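How to Run a Public Birthday Card Drive

3 min read

A public card drive asks strangers to mail birthday cards to one person, usually through a poster, a local radio mention or a shared post. The appeal takes an evening to write. Handling the mail takes longer, and most drives that go wrong do so at that stage. These steps are based on the drive run in Zunduvside last May, which brought in 2,463 cards for a retired bus driver.

Step 1. Get a mailing address that is not a home

Rent a mailbox before you write anything. The Zunduvside drive used a box at Zeman, a mail and parcel shop, on a three-month rental. Ask the shop these questions first:

- Is there a limit on daily volume?
- What happens to overflow?
- Will they accept parcels as well as letters?
- Can a second person be listed for pickup?

Do not publish the person's home address, even in a closed group. Posts get copied, and an address can't be called back once it is out. The same applies to a personal phone number. If you want calls too, use a forwarding number with voicemail that can be shut off on a set date.

Step 2. Write the appeal

Keep it short enough to fit on a half-page poster. Include:

- First name and the age being reached
- One or two interests, so people have something to write about
- The mailbox address, on its own lines
- The last date for mailing
- A line stating that cash and gift cards should not be sent

Leave out the last name, the workplace and the exact birth date. Someone in the family has to approve the final wording. If the drive is a surprise, that should be a person who lives in the same house and can say whether the attention will be welcome. Some people dislike it, and they should be spared the whole thing.

Step 3. Set up sorting before the first pickup

Sort by the day the mail was collected, then by whether there is a return address. Everything else can wait. You need one open compartment per collection day and something to carry the mail in.
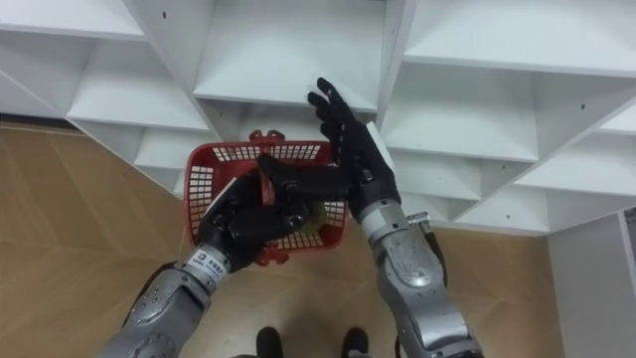
Cards should stay upright and in order between the mailbox and the shelf, and loose stacks in a tote bag will not do that. Use a rigid container with an open top. A plastic basket like the red one held in front of the white shelving is a reasonable type: the rim gives the fingers something to curl over, and the mesh gives a second grip. Check that it fits through your car door when full. Label it with the collection date on a strip of masking tape and leave the label on until the contents have been logged.

Step 4. Log what comes in

A spreadsheet with these columns is enough:

- Collection date
- Sender name, if given
- Town and state
- Return address (yes or no)
- Notes

In Zunduvside, 1,341 cards carried a return address. The log was also how the family found that one classroom in Dirnach had mailed its cards twice, which saved a duplicate thank-you.

Open every envelope before handing anything over. Two people should do this together. Set aside anything rude, any sales material and any money. Return money to the sender where you can, and write down that you did so.

Step 5. Deal with items that are not cards

People will send objects in spite of the appeal. Keep these on a separate shelf, away from the paper. Food from strangers is thrown out, sealed or not. Fresh fruit needs checking for on the day of pickup, as it marks paper quickly – look inside padded envelopes too. Items too large to store can be photographed for the family and then donated.

Give each object its own compartment until it has been matched to a line in the log. Once two unlabeled items share a space, it is hard to say which sender goes with which.
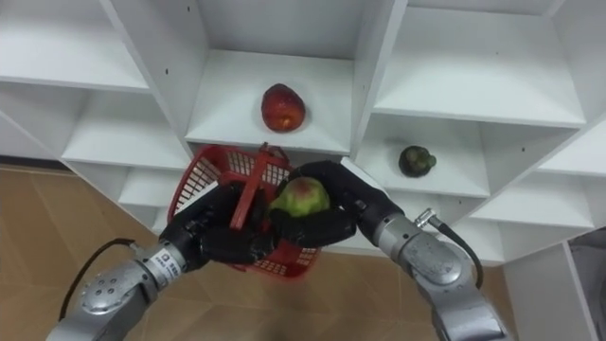 Step 6. Hand over the cards

Do not deliver the full load at once unless the person has asked for it. A box of selected cards on the birthday, followed by a batch each week, is easier to read through. Put cards from friends and former coworkers in the first box. The log will let you find them.

If the forwarding number was used, download the voicemails before the line closes. Tosine, the service used in Zunduvside, exports them as one audio file per call, named by time received. Copy them to a USB drive and keep a second copy.

Step 7. Close the drive

1. Post a closing notice everywhere the appeal appeared.
2. Take down the posters.
3. Keep the mailbox open for one more month to catch late mail.
4. Send a single public thank-you. Individual replies are optional.
5. Delete the spreadsheet of sender addresses when the replies are done.

Late cards can go straight to the family. Old copies of the appeal may still circulate the following year, so keep a saved version of the closing notice to paste in as a reply.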